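Flotby repair day moves to bigger hall after record turnout

Monday, July 30, 2018

Flotby's old computer collection is to carry on untill October after residents handed in 1,705 machines, well past the 900 organisers had hoped for.

The drop-off point at the Pletwood car park filled up twice on Saturday. Queues back to the roundabout by mid morning – one family had brought the contents of a late uncle's loft.

"We'd have been happy with 500," said Sayaka Uchida, who runs the scheme for recycling charity Sasach. "Now we need shelves."
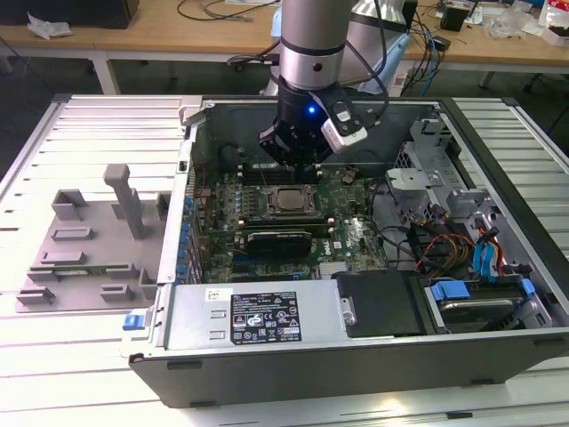
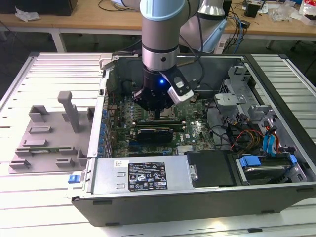 Schools get first pick. Two primaries and the youth club in Kauppinen Street have asked for desktops and will get theirs before term starts, laptops to follow if enough chargers turn up. Towers are the easier job, according to Telmo Casado, who is teaching the Tuesday evening class. Lay the case on its side with the panel off and the motherboard is right there in front of you, he said, and most beginners can find the memory slots in a minute or so. Laptops mean tiny screws and a lot of swearing.

Anything past saving goes for scrap. Money from that pays the hall rent.

Not everyone is pleased. Esmaeil Hashemi, whose shop backs on to the car park, said delivery vans could not get through and that nobody had warned traders. Sasach has said sorry and is moving to the old bus depot from next weekend, doors open 9am to 2pm.

No televisions, no fridges, no printers – they will be be turned away. Owners should wipe any files first. Staff can do it on the day but expect a wait.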